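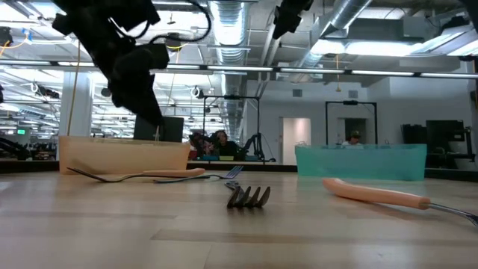

Mervyn Hulme
Senior Research Fellow, Comanon Project, Wasden

4.2 Cutlery

Putting forks away is the sort of chore that gets handed to children, and we chose it expecting to be finished with it by August. The Comanon sorting task asks for forks to be picked from a wooden tabletop and put where they belong. Figure 1 gives the view across one table, with forks lying between a peach-coloured bin and a teal one. A fork is thin, shiny and rarely the same way up twice. One in Figure 1 has its tines in the air, a pose that most published grasping work has had the good sense to leave out.

We ran 200 trials. A trial was scored as complete only if every fork ended up in its proper place within 5 minutes, a limit that Lionel Sowerby, who can clear a kitchen drawer in 30 seconds, considers an act of charity. Forks lying apart from their neighbours gave little trouble. Forks lying against one another gave a great deal, and account for most of the failures reported below.
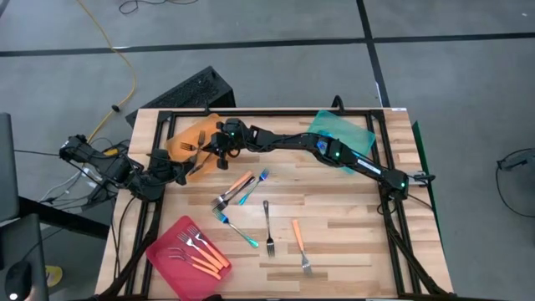

The usual failure was a grasp that closed on 2 handles at once and lifted both — a result our first scoring script, which we have since corrected, recorded as unusually efficient. All-metal forks were the next worst, as their outlines tend to get lost among reflections. Adding a second arm shortened the good trials and lengthened the bad ones, chiefly through the time each arm spent waiting politely for the other. On this evidence we would let the system sort a drawer overnight, provided the forks were not wanted for breakfast.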